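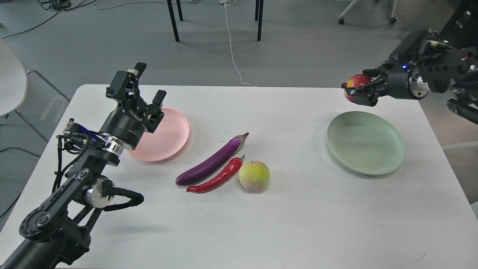

4.2 Plates, colours and the sorting of play food

People asked to put toy food on plates do not simply put toy food on plates. They hold views. Of the 54 adults who took part in our November sittings, 20 asked before starting whether there was a right answer, and one wanted to know who would be eating it. We had two plates and no right answer, a situation familiar to anyone who has catered for relatives.

Following Dalsgaard and Raju's earlier work, we expected most sorting to follow kind, with fruit on one plate and vegetables on the other. Colour proved the stronger habit. The aubergine caused particular trouble, being a berry to botanists, a vegetable to cooks and, to the sitter who had brought a book on the matter, an opportunity.

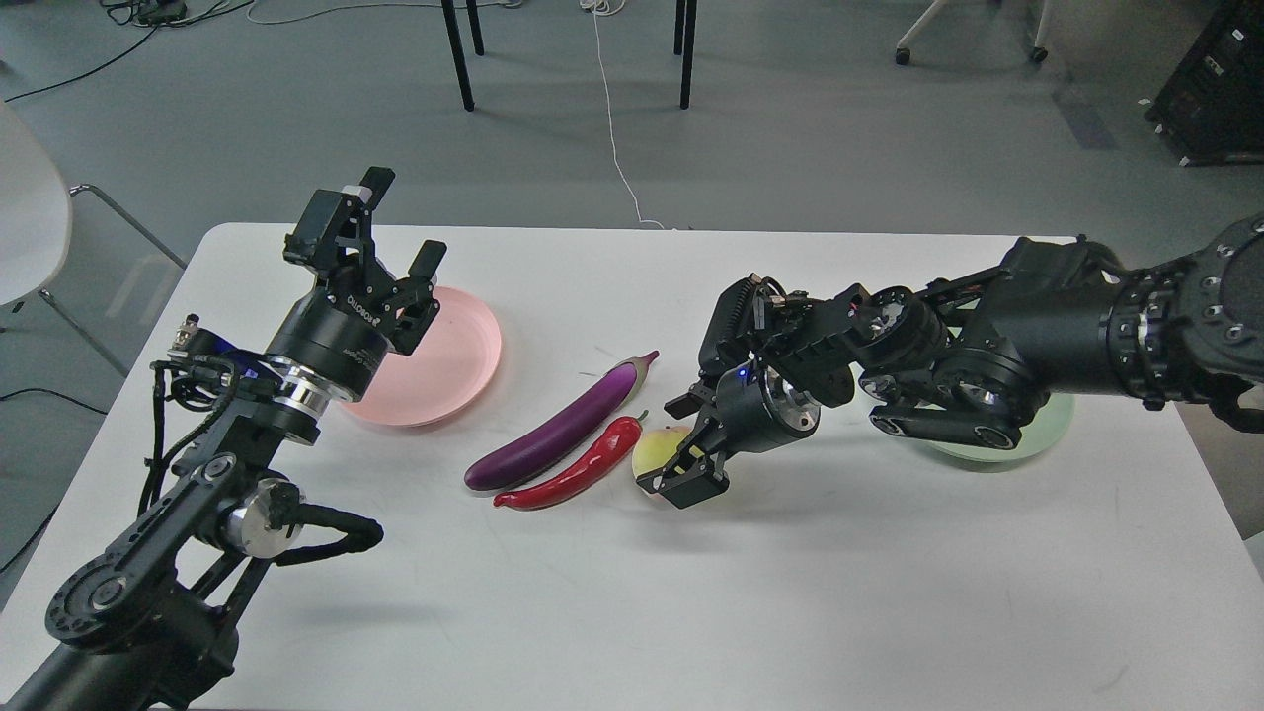
Figure 3. Play food and plates, Kurup layout.

Starting position matters more than we had allowed for. In the Kurup layout the food begins in the middle, and neither plate has a better claim to it. Sitters who meant to sort by kind often hesitated over things that lay close together, as the aubergine and the red chilli do in Figure 3, side by side and pointing the same way. Many treated such neighbours as a pair and moved both to the pink plate, one after the other. When asked why, they said that the two "went together". Pressed further, they said it again, louder. The Perker layout, which spaces the items evenly, produced fewer pairs and a good deal more sighing.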